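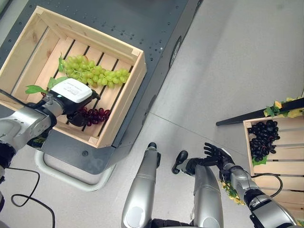
Left gripper over the red grapes, green bunch still in the crate. Head camera view.

1/ Short thread on the grape sorting runs for Plevex. We changed one thing in February: how we label a failed grasp.

2/ Before, a trial was pass or fail at lift. Stems that slipped halfway to the other crate went in as passes. That made the numbers look better than the behaviour was.

3/ Now each trial gets a label at contact, lift, carry and release. Labelling takes longer, 15 seconds a trial once you get used to it.

4/ We relabelled 300 old trials with the new scheme. 50 of the old passes moved to fail, most of them at carry.

5/ The policy trained on the new labels grips closer to the stem and moves slower through the carry. Same network, same demos, same crates.

6/ Colour made no difference we could measure. Bunch size did. Small bunches low against the slats are still the worst case.

7/ Only one site so far (Nodthorpe). Ralto will repeat it with their own arm and 8 new operators. Label guide goes up once they've tried it.

Filed under: Manipulation, Field Notes
© Rautiainen Lab · Contact · Back to top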